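Marietjie Motaung
30 April 2023

Right, a thread about setting a breakfast table, because I've spent the whole morning on it and I have opinions now.

Background: my sister-in-law Nosipho is opening up her two spare rooms to paying guests. She's brilliant at beds and towels, hopeless at breakfast (her words!), so I said I'd come over and help her work out what goes on the table and where.

The house rule she started with was "everything in the middle and people help themselves". Lovely for family. Less lovely when you've only got a little table and two strangers trying to butter things at the same time.

We'd both read far too many hotel breakfast blogs. One of them wanted a charger plate, a side plate, a bread plate AND a slate. For toast. Where is your tea meant to go?

So we started from nothing and asked what a person wants in front of them at eight in the morning. A plate. Something to eat with. Something bready within reach. Done. Everything else has to argue for its place.

The placemat had to argue quite hard. It's the dark grey cloth one with the white grid lines, and the edge has gone frayed. I wanted to hem it. Nosipho says it's meant to look like that. I have looked at it from every angle and I still don't know.

I will say this for it though – dark grey on a white table is very handy. You can see straight away if the plate is wonky, and the squares help you line things up. Put the plate down, nudge it along, stop.

Also crumbs. You see every crumb on a dark mat. Depending on your personality that's either a warning or a reason to buy one.

Then the plate. She had a stack of plain white Balmont ones ready to go and I made her put them back in the cupboard. The one with turquoise and red on it is so much more cheerful! If I'm eating breakfast in somebody else's house I want it to feel like somebody else's house.

Gert (her husband, in and out all morning looking for his keys) voted for the white ones "because they stack". Noted, Gert.

Next, the tray. We tried a basket first and it was a disaster, far too deep, you end up rummaging about for a slice like it's a lucky dip. The yellow plastic tray is nearly flat, it's got a bit of a rim so nothing slides off, and it wipes clean. It cost next to nothing from the Du Plessis shop in January and it's the best thing on the table.

We put it at a slant in the end. I had it dead straight and it looked like a school canteen. Turn it a bit and suddenly it's hospitality.

On what goes on it: not too much. Ring-shaped things to one side, cut bread leaning up together next to them. If you pile it high, the first guest feels greedy for taking anything and the second one gets the squashed bits.

And cut the bread thick. Thin slices go hard at the edges while your guest is still in the shower.

Cutlery is where we nearly fell out. I grew up with knife right, fork left, no discussion. Nosipho likes the spoon and knife lying together on the left so they look like a set. I moved them. She moved them back. It's her house.

The speckled pink and white handles do look nice lying side by side, I'll give her that.

Forks are still under review. Does anyone use a fork for a bagel? I'd have said never, but my friend Fotini eats every baked thing on earth with one, so they're staying. Sharing forks for the tray was my idea, so people aren't picking at the bread with their fingers.

A bit of this morning's table:

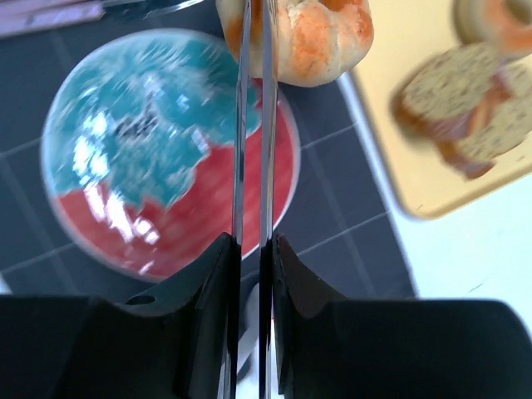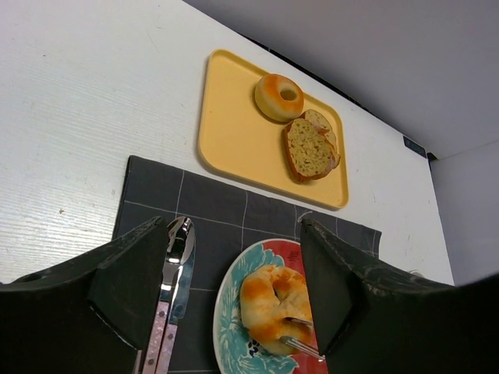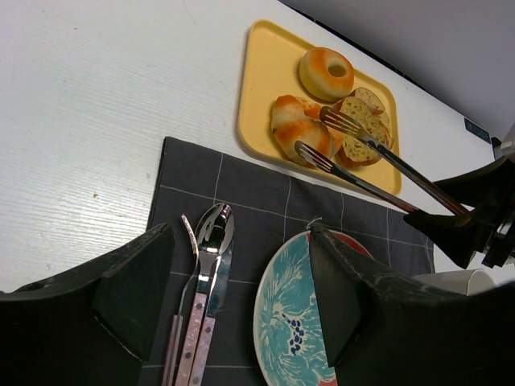 Still to sort: butter. I'm for a small dish each, she's for one big one. Two guests, two dishes, surely? Nobody wants a stranger's jam in their butter.

Jam is going in the little Judau pots she's been saving for years. I thought she was just bad at throwing things out. I've apologised.

Tea things will have to live on the side, there isn't room for a pot and a milk jug and elbows. Lwazi next door has offered us a narrow shelf unit that's been sitting in his garage. It's 76 cm wide and I've measured the gap by the door three times. It'll go if we take the skirting off, and Gert doesn't know about the skirting yet.

Somebody asked about napkins. Cloth, folded once, under the cutlery. I won't be making swans.

And to the person asking if they need to iron a placemat: no! Pull it straight while it's damp and leave it over the back of a chair.

First guests are a couple coming for 5 nights, so we'll find out quickly whether the spoon lives on the left or not. Off to look at butter dishes. Send me your favourites, ideally ones with a lid that a half-asleep person can't drop.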